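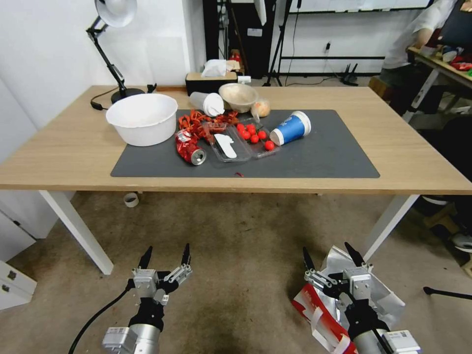

Mesa de la sala común, pendiente de recoger.

Se busca persona que recoja mesas (y no se lo tome como algo personal)

En Jomitmont compartimos taller, cafetera y una idea muy optimista de quién va a tirar la lata. Necesitamos a alguien para el turno de tarde, 20 horas semanales, con contrato hasta diciembre.

El trabajo consiste en despejar las mesas de la sala y dejarlas listas para el día siguiente: vasos volcados, envases de comida con la cuchara dentro, tiras rojas de envoltorio, bolsitas de contenido discutible. Los vasos de papel se tiran. Los cuencos se friegan. La lámpara y los pañuelos se quedan donde están, y el tapete gris se limpia con un paño húmedo, nunca con estropajo (Igor Gajewski aún habla del anterior).

Pedimos buen ojo para distinguir la basura de un proyecto en curso, cosa que aquí no siempre es evidente, y paciencia con quien sigue trabajando en la mesa de al lado. No hace falta experiencia. Haber compartido piso cuenta como mérito.

Ofrecemos alta desde el primer día, merienda y llave propia.

Interesados, dejad una carta breve a la atención de Bontu Seyoum, despacho 92, antes del 23 jun 2020. Las entrevistas las hace Zinash Habte en la misma sala, si encuentra sitio donde apoyar los papeles.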